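Mar 7, 2023. Notes for the picnic dishes talk, Zeratthorpe hall. Slow down at the start, I always rush the start!

Hi everybody, I'm Mhairi Moffat, and I'm going to talk for 20 minutes about plastic dishes. Bowls, plates, cups, the bright stuff you take to a picnic and then can't get back in the bag. (Wait for the groan. If no groan, keep going.)

I got into this through the Cada summer lunches. We'd feed a big crowd on the grass, everybody would be lovely and help clear up, and then I'd open the cupboard in the fall and a tower of bowls would fall on my head. Cups wedged in bowls, bowls wedged in other bowls, one plate on top like a hat. So I started laying everything out on a table before I put a single thing away, and that's really the whole method, you can all go home now.
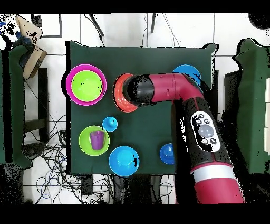 Okay, so step one is spreading out. Give yourself a plain cloth if you've got one. A dark one is great with bright dishes, you spot everything right away, and it stops the cups from skating around. I used to do this on a bare kitchen counter and I spent half my time chasing things.

Don't sort while you're unpacking! I mean it. Get it all down first, any old place, and then look. My cousin Samuel sorts by color, and we've had words about it. Color is pretty, sure, but a little green bowl and a big green plate don't stack any better for being the same green. Size wins. I'll say that again later, probably louder.

(Ask here: who has a drawer with lids for boxes they don't own? Hands up. Let them laugh.)
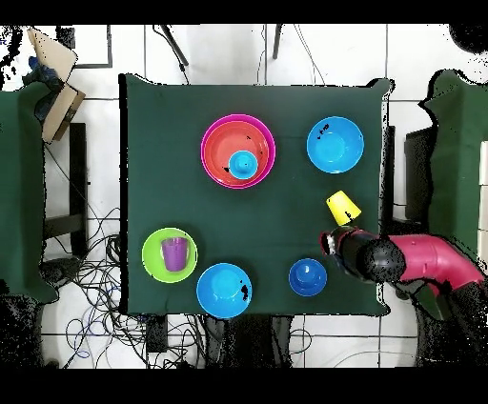 Next up, cups. Cups are where it all goes wrong. A cup looks so small that you think, oh, I'll just pop it in this bowl, and now that bowl can't take another bowl, and your stack is finished. I did it for years. What I do now is leave every cup out until the bowls are done, then stack the cups together in one column and lay that down along the side of the box.

If a cup won't stand up, let it lie there. You're sorting, not setting the table for the mayor.

Bowls go biggest first, and be patient about it. If one sits crooked, take it out and try a different one before you push. Pushing is how you end up with two bowls stuck together for life. Warm water on the outside one, cold water in the inside one, little twist. I learned that at the Wallus potluck with 395 people waiting on potato salad, so I'll never forget it. (Tell the long version only if they seem awake.)

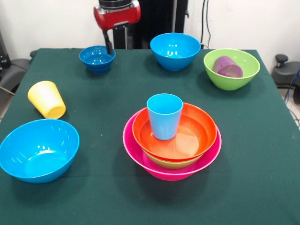 Then plates. Plates are easy, they go in one pile, and the pile goes flat on the bottom of the box with the bowls on top. Want them on their edge? Fine, but pack something soft beside them so they don't flop.

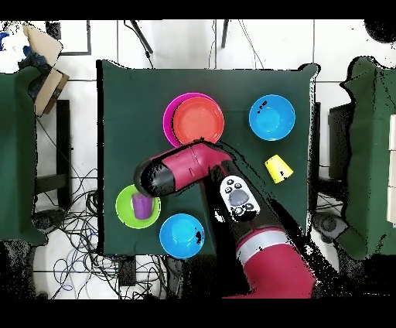 Last thing is what I call the second look, when you think you're nearly there and you check for mixed stacks. It takes a minute. You want to find any bowl sitting on a plate, like the orange-red one on the magenta plate, and any cup parked on a plate, like the purple one on the lime green. Split those up before anything goes in a box. They feel tidy, which is why we all leave them!

Then questions. Somebody will ask about dishwashers, and I'll say top rack and move on. Put the sign-up sheet by the door for the spring lunch, and remember to ask for my green cloth back.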